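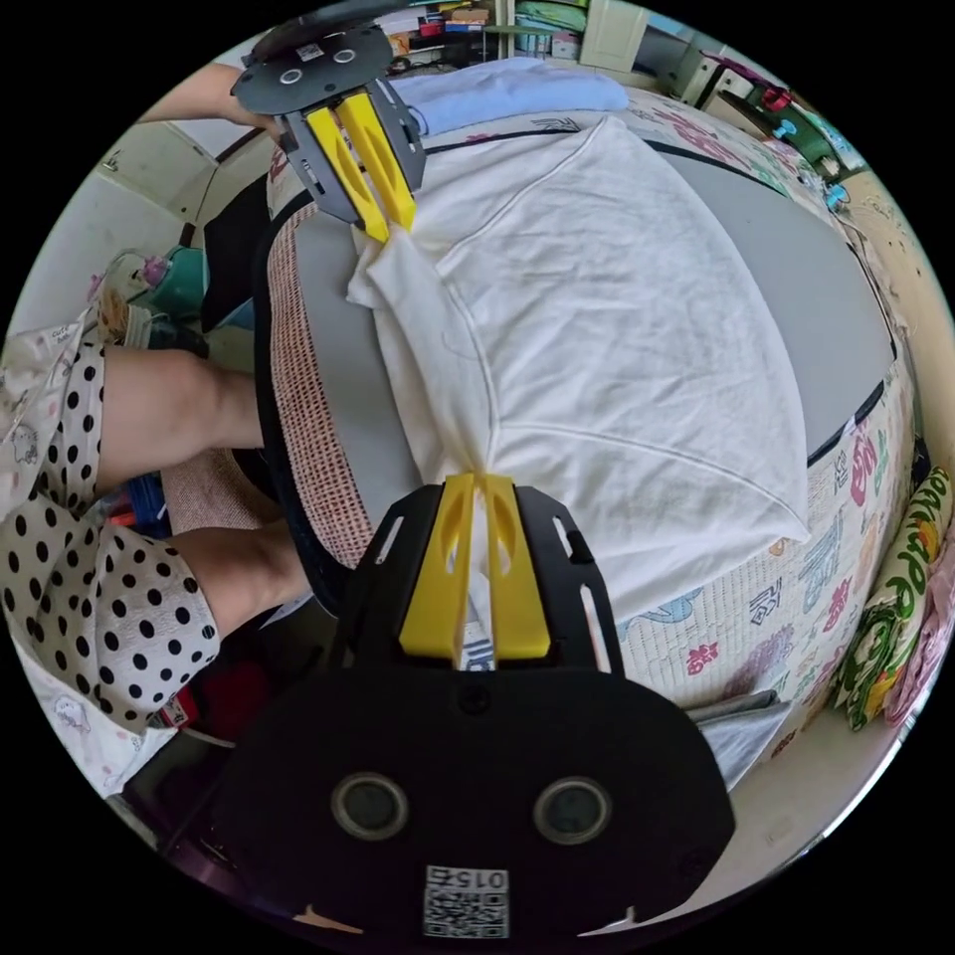
Fig. 6. White cloth spread flat over the bed, one corner gathered up.

Section 6. Folding on the bed

If you've come straight here from the contents page, hello! You'll want a padded board for this section, and it should be the short kind that can lie flat with its legs tucked away. I wrote these steps around the Ketudar board, but any board that doesn't rock will do. The tall folding table from Section 4 stays in the closet for this one (it's wonderful for sheets and far too much bother for T-shirts).

I fold on the bed for one simple reason: my apartment has no other flat place big enough. Tanvir Debnath, who tested the first draft of this guide in his own place, uses his dining table and gets perfectly nice results. His table is lower than my bed, though, so if you go his way, skip the note about mattress height.

What you need

A padded board, legs folded
A bed with the cover pulled smooth
The clean laundry, dry all the way through
A Famon folding card, medium size (optional)
A basket or an empty chair for the finished pile

Setting up

1. Clear the bed. Pillows go to the head end or onto the floor. Bolsters can stay where they are as long as they won't roll onto the board when you lean on the mattress.

2. Pull the bedcover tight. Do this even if you're going to put a board on top of it, because a thick wrinkle under a board makes a ridge you'll be cursing by the third shirt.

3. Lay the board near the edge of the bed you plan to work from. Leave a hand's width of mattress showing between the board and the edge. Press down on both ends. If one end pops up, slide the board further in.

4. Decide whether you're sitting or standing. I sit for small loads and stand for big ones. If you sit, pull up close enough that you can touch the far long side of the board without your shoulder coming forward.

Note: On a very soft mattress the board sinks under your forearms and the far side tips up. A sheet of stiff cardboard underneath fixes it. I cut mine from the box the Tritau drying rack came in and it's still going strong.

Caution: If you've just used the board for ironing, let it cool for 20 minutes before you put it on bedding, and keep the iron itself off the bed completely. I mean it about the iron. Stand it on its heel on something hard, unplugged, in another room if you've got kids or a cat.

Spreading a T-shirt

5. Put the shirt down front side to the board, with the neck pointing away from you. Don't fuss over it yet, just get it down.

6. Find the two bottom corners of the hem and pull them gently apart until the hem lies in one line. Then do the shoulders. Hem first and shoulders second works much better than the other way around, at least for me, and Tanvir came to the same conclusion after a whole evening of doing it wrong (his words!).

7. Lift one corner at a time to chase out a wrinkle. Pinch the corner, raise it a little, and set it down slightly further out than it was. Keep the rest of the shirt in contact with the bed or the board. If you pick up two corners at once, the middle slides toward you and you're back at step 5.

8. Smooth from the middle outward with your flat palm. Old shirts with twisted side seams will never lie square. Let the seam go where it wants and line up the hem and shoulders instead.

Note: Thin white cotton shows every crease, and it shows the print of whatever is underneath if your cover is a busy one, which makes the edges surprisingly hard to see. Working over a plain gray or dark surface helps a lot.

Working on the board

The board earns its keep once you've got a mixed load, because it gives you one place to work and leaves the mattress free for everything that's waiting its turn. Let long pieces hang over the front side while you straighten the part on top, and only then bring the loose part up. I like to keep the next piece within reach at one end, too.

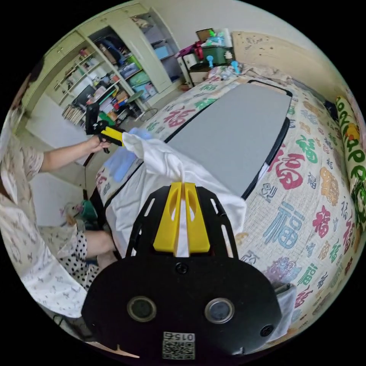
Mixed loads go faster when the waiting pieces stay small and stay put. Pick a side for them at the start and stick with it for the whole load. The light blue cloth near the left end of the board is in a good waiting spot, with the white one draped forward over the gray pad and plenty of room to pull it straight. If you're left-handed you may prefer the waiting pile on the right. Try both.

9. Bring one side of the shirt in toward the middle, sleeve and all. Fold the sleeve back on itself so that it doesn't stick out past the new edge.

10. Do the same with the other side. The two sides should meet or overlap slightly. If you're using the Famon card, lay it just below the neckline before step 9 and fold around it, then slide it out by the short end before you go on.

11. Bring the hem up to just below the neckline, then fold in half again. Turn the whole thing over and press it with your palm.

12. Move the finished shirt off the board right away. A pile that grows on the board gets knocked over, and a pile that grows on the bed slides downhill toward you every time you lean.

Caution: Take anything with a zipper or metal button out of the load before you start. They catch on the pad cover, and a small snag on a pad becomes a big one quickly. If you've already got a snag, tuck the thread under with a blunt needle and don't cut it.

Small pieces

Socks, washcloths, and baby things don't need the board. I do them last, sitting down, straight from the basket. Handkerchiefs are the exception, and they're nicer if you give them a quick smooth on the pad and fold them into quarters.

If it isn't working

The shirt keeps creeping toward you: the board is tipping. Go back to step 3.

The folded shirts come out at different widths: use the card for the first few, then go without it. You'll have the width in your hands by then.

The pad wrinkles under the cloth: the drawstring or elastic on the underside has gone slack. Turn the board over, pull the cover tight from both ends, and retie it. I redo mine every July, when I wash the cover anyway.

Your back hurts: raise the work or lower yourself. A low stool beside the bed is fine for short loads. For long ones I'd stand at a counter instead and leave the bed out of it.

When you're done, hang the board up or slide it under the bed with the pad facing up. Putting shirts into drawers is Section 7, and the Paul shelf dividers are covered there as well.

Sumaiya Khan
Last changed Apr 18, 2019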